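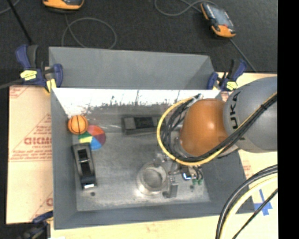
Toy and Play Sorter (casual and part-time positions)
Sonent Play Supply, Kinsella depot
Applications close last Friday of January

Sonent supplies play equipment to kindergartens, family day care educators, after-school programs and hospital play rooms. We currently look after 69 centres, plus a hire list of 765 families who borrow direct from the depot counter. Everything goes out, gets played with properly, and comes back to us to be sorted, cleaned, repaired and sent out again.

We are after sorters for the Kinsella depot, for the busy stretch from the start of term and hopefully well beyond it. If you are the sort of person who can't walk past a messy toy shelf without fixing it, we would love to hear from you!

What comes through the door

Balls, mostly. We say that every year and every year new starters think we're exaggerating. Small basketballs, soft panel balls in every colour going, juggling balls, bouncy balls, foam balls, sensory balls with bumps and ones without. Then there are the blocks, the stacking cups, clear tubs and canisters with and without their lids, play food, puppets, puzzles, dolls' clothes, magnetic tiles, bean bags, musical bits and a fair amount of stuff that was never ours to begin with. (We have a lost property shelf. It has sandwich containers on it, single socks, and a very nice bike bell.)

Returns are tipped into deep bins and worked through one bin at a time. On a big return day right after school holidays we will put 800 pieces through the depot, and there's a real buzz about the place when that happens. The radio goes on, the kettle goes on, and by mid-afternoon the shelves are full again.

What you would be doing

Most of a shift is sorting. You take a bin, work out what each piece is and which set it belongs to, and get it to the right place. Balls go by size first and then by type. A mini basketball and a soft panel ball might be much the same size, but they go to different customers and are cleaned differently, so they get separate tubs. Clear containers are matched with lids and checked for cracks around the rim. Anything see-through is easy to miss at the bottom of a bin, so please run a hand around all four corners before you call a bin finished.

Once sorted, pieces are wiped down or go through the wash area, depending on what they are made of. There is a chart on the wall by the sinks and you'll have it memorised inside a fortnight. Fabric goes to the laundry bags. Puzzles are made up in full before they are shelved, every one of them, including the horrible one with all the sky.

You will also:

Check for damage, loose seams, split valves, sharp edges and anything small enough to be a choking hazard in an under-threes kit
Pump up the balls that have gone soft and set aside the ones that won't hold air
Record what is missing from a set in Drustis, our stock system, so that the counter can follow it up
Pack outgoing kits against a printed list
Keep the benches and the floor near your station clear
Help customers at the counter if it gets busy and you are happy to (some of our sorters love this part, some would prefer a bin of wet blocks, and both are fine)

A word about Drustis. It is old, it is green, and it does not like apostrophes. It is also very quick once you know the short codes, and we'll sit with you while you learn. You don't need to be a computer person.

Who we're looking for

You don't need experience in warehousing or in child care. Our current crew includes people who came from a bakery, a dental surgery, a fruit shed and a long stint at home with twins. What helps is a good eye and some patience. You will be handling the same kinds of things over and over, and the people who do well here enjoy getting them right.

It would be great if you:

Can be on your feet for most of a shift, with breaks
Can lean and reach into a deep bin comfortably, or tell us what set-up would make it comfortable for you
Notice when a set looks a bit off
Can tell colours apart reliably, or are happy to work on the sets that are coded by shape (we have plenty of these)
Get along with people and can share a bench
Can get yourself to Kinsella on time, morning or afternoon

A current Working with Children Check is needed for anyone going out on deliveries or helping at the counter. If you don't have one, we can help you apply after you start, and you can work in the sorting area in the meantime.

Lifting is kept light. Full bins stay where they are and the contents come to the bench in tubs. We ask everyone to do the manual handling session on their first day, even if you've done one somewhere else.

Hours and shifts

There are 2 shifts a day, Monday to Friday. Mornings start at 7.30 and finish at 12.30, and afternoons start at 1 and finish at 5.30. You can do one or the other, or a mix. We put the roster up a fortnight ahead and we're pretty good at sticking to it. School-hours arrangements are available for the morning shift if you need a later start, so please put that in your application and we will work around it where we can.

We close over Easter and between Christmas and New Year. There is no weekend work, apart from the stocktake in winter, which is optional, paid at the weekend rate and comes with a very good lunch.

Pay and conditions

Part-time positions come with annual leave, personal leave and super. Casual positions are paid with the usual casual loading, also with super. Rates are set out in our workplace agreement and we'll send you the full table with your interview invitation, so you'll know what you would be earning before you come in.

We also offer:

Paid training from the first hour
Work shirts, gloves and an apron, plus closed-in shoes if you don't have a suitable pair
Free borrowing from the hire collection for your own household, grandkids and nieces and nephews included
Off-street parking, and a bus stop on Grollau Road that is a short walk from the gate
Tea, proper coffee, and a fridge with enough room in it

The free borrowing gets a good workout. One of the nicest things about this job is sorting a kit on Tuesday, knowing exactly what state it's in, and taking it home for a birthday party on Saturday.

The depot

We're at the Grollau Road end of Kinsella, in the long shed behind the tile shop. The sorting area is at the back, the wash area runs down one side, and the repair bench is next to the big window. It gets warm in late summer. We have fans and good cross-breeze with the doors up, and we take extra breaks on the hot days. In winter you'll want a jumper for the first hour.

The entrance is step-free and so is the whole of the ground floor, toilets and lunch room included. Several of the benches can be raised or lowered. If you would like to work seated, we can do that for lid matching, puzzles, repairs and most of the packing.

What a trial shift looks like

We invite everyone we are seriously considering to a short paid trial. You will be given a mixed bin to sort, with someone from the crew next to you the whole way. It isn't timed. We want to see how you go about it, whether you ask when you're not sure, and whether you enjoy it! Plenty of good sorters start slowly and speed up on their own by the second week.

Please wear clothes you don't mind getting a bit damp, tie back long hair and leave rings at home if you can. Gloves are there if you want them.

After the trial you're welcome to stay for morning or afternoon tea and meet everyone. We'll let you know within the week, whichever way it goes.

How to apply

Send us a page or so telling us:

Which shifts suit you
When you could start
Any work you've done, paid or unpaid, that you think is relevant (running a household counts, and so does coaching junior sport and having to find all the balls afterwards)
Anything you would like us to know about access or how you work best

A résumé is welcome if you have one handy. You can use the form on our jobs page, or drop your application at the depot counter between 9 and 4 on any weekday. If writing isn't your strong suit, come to the counter and we'll fill in the form together.

We read applications as they arrive and will start booking trials before the closing date, so it is worth getting in early. First shifts will be in the last week before term.

People of all ages and backgrounds are encouraged to apply. We have had school leavers working beside retirees and it makes for great lunchtime conversation.

If you applied last year and missed out, please have another go. We had far more good people than places, and there are more places this time.

Sonent Play Supply
Grollau Road, Kinsella
Counter open Monday to Friday, 9 to 4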